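2024-02-28
By Melquiades Serrano

The man from Zovano came back with the quote for the patio awning. 2370 for the motorized one, with the wind sensor, the remote and a "lifetime" fabric warranty that lasts ten years once you read the second page. I asked whose lifetime. He laughed and turned the page for me.

I don't trust the wind sensor. He says it pulls the whole thing in by itself when a gust comes up. Shuzhen Cai, two doors down, has the same model from Bendamard, and hers rolls in every time a truck goes by and then stays out in a real storm. She showed me the bent arm. The installer told her that was "user error." She was at work.

The hand-crank version is 809 less. He did not want to talk about the hand-crank version. He said people "tend to regret it," and I asked how many people, and he went back to the fabric samples. There are 4 shades of beige. I held them up against the siding and could not tell two of them apart, and I doubt he could either.

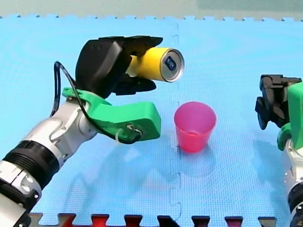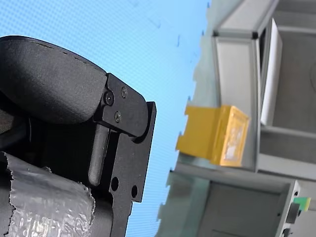
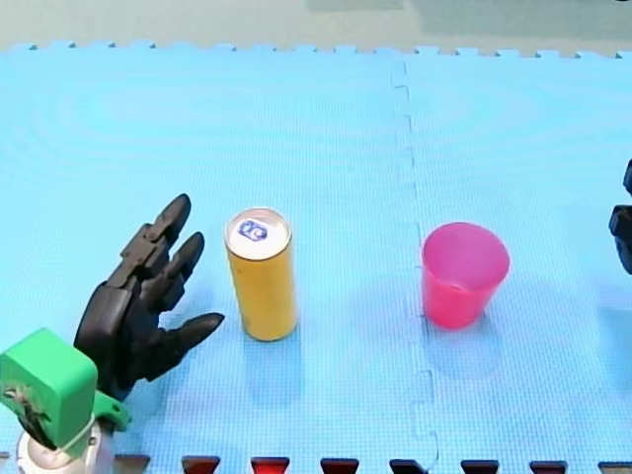

Black gripper on a green bracket, first photo. Black hand with the green housing, last photo.

Then the deposit. 200 to "hold the February price," which I'm supposed to believe goes up the minute the month is over. Palacios told me the same thing about the storm door two years ago, and the price in spring was the same to the dollar. I said I'd think about it. He left the pen on the table anyway.

Measured the wall again after he drove off. He has the bracket height down three inches lower than I get, and at his height the back door would hit the front bar — or come close enough that I'd hear about it all summer. Wrote it on the quote in red. Will call in the morning and ask who did the measuring.

Noltex still hasn't sent their price. The kitchen gets hot by three in the afternoon in July whoever I pick, and an old bedsheet on two hooks did fine last year.

Last updated: February
Contact | Copyright Melquiades Serrano | Back to top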